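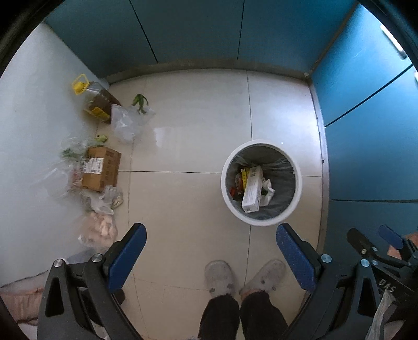
Jelard Hand-Held Gripper (pair)

Last updated: January

The Jelard is a hand-held gripper for recording household tasks, sold in pairs, one for each hand. You hold it, squeeze the trigger, and do the job the way you'd do it at home. The recordings are then used to teach a robot arm the same job. We've stocked it since the spring, and we finally got to spend a proper day with it at the Talavera open day in Grukiritz, so this page has been rewritten from top to bottom. The old one was mostly a parts list!

What we saw at the open day

Talavera had the kitchen going from 10 in the morning, with teal cupboards, a tiled floor, and the shopping set down along the wall the way it gets set down in any house. Cooking oil in a big clear jug, leafy greens in plastic bags, a cardboard box with the shipping label still on it, a bin that already had some rubbish in it. We loved that. So many demos are done with coloured blocks on a bench, and you come away with no idea how the thing copes with a floppy bag.

Visitors were let loose on it in pairs. The first job was to pick up a plastic bag by its neck and lift it onto the counter. The second was putting scraps in the bin. Most people had the hang of the trigger after a couple of goes, kids a bit quicker than their parents. Our own first try at a bag of greens was pretty poor (we grabbed a leaf along with the plastic) but by lunch we were moving the whole lot with hardly a drop.

The pads are what won us over. They're textured, with a bit of give, and they hold thin plastic much better than the smooth ones on the older Gomer model. Cardboard was easy too, as long as you took it by a flap. The oil jug was the hard one. You can get the jaws onto the handle, but a full jug pulls your wrist down, and the Talavera crew suggested using both grippers for anything that heavy. Good advice — we'd pass it on to any new buyer.

Bending was the other thing we noticed. Picking things up off a floor means a lot of stooping, and with a gripper in each hand you can't lean on anything. Take breaks. Flat, grippy shoes are a good idea on tiles.

Over the whole day the visitors recorded 197 runs, and we got to watch a few of them being played back on an arm at the far end of the hall. It was slow, and it fussed over the first bag for ages, and then up it went. Big cheer from the back!

In the box

2 grippers, left and right
1 set of fitted pads, plus a spare set
Charging lead
Small screwdriver for changing the pads
Carry bag

Good to know

Battery life is 6 hours per gripper. Talavera swapped theirs over at lunch and had no trouble.
Pads are rated for 2,000 grips and take a few minutes to change. Wipe them down after handling food, and don't soak them.
Wrist straps are sold separately. We'd get them if kids will be using the grippers.
The Jelard isn't made for hot pans or anything sharp.

Both models are on the shelf in our Grukiritz shop if you'd like to try them side by side. The Gomer is still the lighter of the two and a fine choice for bench work. Bring a bag of your own shopping if you like, we're always happy to clear a bit of floor.

Comments (3)

tilesandtea
Was there on the day with my two. They've been picking up socks with the barbecue tongs ever since. Is there a smaller handle for kids' hands?

Reply from the shop
Not yet, sorry. The grip does adjust one notch in, and that was enough for most of the younger ones at Talavera.

bench_no_4
Do the new pads fit the Gomer? Mine have gone shiny.

Reply from the shop
They don't, the screw spacing is different. We do have Gomer pads in stock, in the old smooth style only.

oddsocks
The oil jug beat me too. Both hands next time.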